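Skip to main content
Newsroom
Stalton Outdoor Skills is adding a water treatment course, and I get to teach it

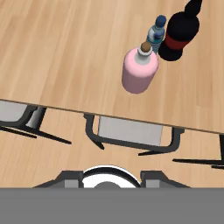 Courses & Classes

Aug 27, 2023

Hi, everybody! Wayne Beaudoin here, lead instructor at Stalton. I usually leave the press releases to people who can type with more than two fingers, but I begged to write this one. Starting with our next season we're offering Clear Water, a two-day backcountry water course at our Laker campground, and I've been pestering the office about it for longer than I'd like to admit.

I got the idea on the Cortés trail, on a trip I thought I'd planned pretty well. My filter froze overnight (I left it in the outside pocket of my pack, like a rookie) and I had no backup except a pot and a nearly empty fuel can. I boiled what I could, walked out thirsty, and spent the whole drive home thinking about how many people I'd taught to build a fire and how few I'd taught to find a decent drink.

So what do we do for two days? Day one is all about finding water and judging it. We walk the creek above camp and talk about what's upstream, where to dip and where to keep moving. We'll scoop from the muddiest spot I can find and run it through a bandanna so you can see how much easier it is to treat water once the grit is out. Then we boil. A rolling boil for one minute does it at our elevation, and we'll go over why you want three minutes once you're up above 6,500 feet.

Day two is filters, tablets and drops. You'll backflush a squeeze filter, read the label on a pack of chlorine dioxide tablets (please read the label, wait times are different from one to the next), and practice keeping your dirty bag and your clean bottle apart. That last part trips up everybody, me included! After lunch we cover storing water at home for when the power's out and the tap isn't running.

Tamunoemi Okoro is teaching the home storage section. She runs our preparedness classes and she's a whole lot more organized than I am.

"People buy a big fancy filter and then they don't have anything to carry the water in," Tamunoemi told me when we were putting the schedule together. "I'd like them to go home and fill some containers that same night."

We're keeping each class to 10 students so there's room at the creek for everyone. You don't need any experience. If you can walk a mile or so on uneven ground and don't mind wet boots, you're set. Kids are welcome with a parent.

Dralent, the gear shop down the road from us, is lending loaner filters for the weekend, so don't run out and buy one before class. Try a few first. If you've already got one, bring it along, even if it's been sitting in the garage and you're a little scared of it. We'll figure out together whether it's worth saving.

Tuition is $50 a person and covers both days plus your tent site. Bring your own food, a metal pot, a bottle with a wide mouth and a warm layer, since the creek bottom gets chilly before sunup.

Sign-up is open now at the Stalton front desk and on the courses page. Reporters who'd like to come sit on a rock and drink creek water with me (treated, I promise) can ask for Wayne at the front desk.

###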